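Filed under: Home & Office > Desk Things > Storage
December | by the Sollen Household Encyclopedia desk
20 comments | 9 shares

Pen cup

A pen cup (also pencil cup, pen pot, desk cup, or what my family calls "the thing by the phone") is a small open container that holds writing tools upright on a desk or counter. I volunteered to write this entry thinking it would take me one evening, and then I fell down a hole, so bear with me, it's longer than the one on staplers.

Origins

People have been standing their pens up in jars for as long as they've had pens and jars. Brush pots were a normal part of a scholar's desk in China centuries ago, often carved from bamboo or made in porcelain, and some of them are so pretty that I'd be scared to put a brush in one. In Europe the quill usually lived in an inkstand, a heavier piece with a well for the ink and a few holes for the quills. Once the ink moved inside the pen, the well had no job left, and the plain cup slowly took over the desk.

Plenty of homes never bought one at all. A chipped mug does the work, and so does a soup can with paper glued around it (I made at least four of those in grade school, all for the same grandmother, and she kept every one!).

Materials

Ceramic is heavy and stays put, but it breaks. Wood looks warm and picks up ink stains on the inside. Clear plastic shows off the colors and also shows off the eraser crumbs. Leather cups turn up on bosses' desks and hardly anywhere else, at least in the offices I've worked in.

Then there's wire mesh, the office supply closet classic. Mesh is light and cheap, and dust drops through the sides, though fine pen tips can poke into the holes and get stuck. The top is usually finished with a rim so the cut ends of the wire don't scratch your hand.
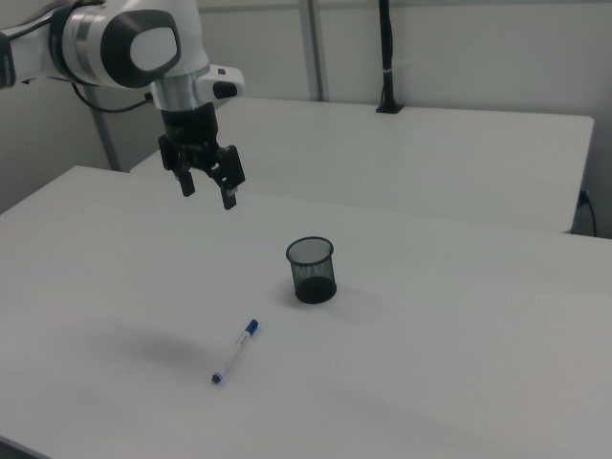
Black wire mesh pen cup with a rolled rim, on a white table.

Size and shape

Most cups are round, with square ones a distant second. A good one is a little more than half as tall as a new pencil. Go much shorter and a full load of pens tips the whole thing over, go taller and you lose your golf pencils and paper clips to the bottom forever. Divided cups have 2 or more sections inside, and I have strong feelings about them: the small section always ends up full of dead batteries.

The Pichler pattern, which you'll still run into at yard sales near Flalville, is a squat cup with a weighted base and one slot on the side for a ruler. Govard sold a similar one with a cork bottom. I own both and prefer the Pichler, but the Govard is kinder to a varnished desk.

Collecting

Yes, people collect them. The biggest private list I've come across had 3,292 entries, mostly souvenir cups and giveaways from banks. Prices are low, which is half the fun, and I've rarely paid more than lunch money for one.

Care

Mesh and plastic can go in warm soapy water. Dry metal ones right away or the seam at the bottom will rust. Wood gets a damp cloth and nothing more. For ink on ceramic, I use baking soda on an old toothbrush and go in small circles.

See also: Inkstand, Desk blotter, Letter tray, Junk drawer

Tags: pens, desk storage, office supplies, wire goods, collecting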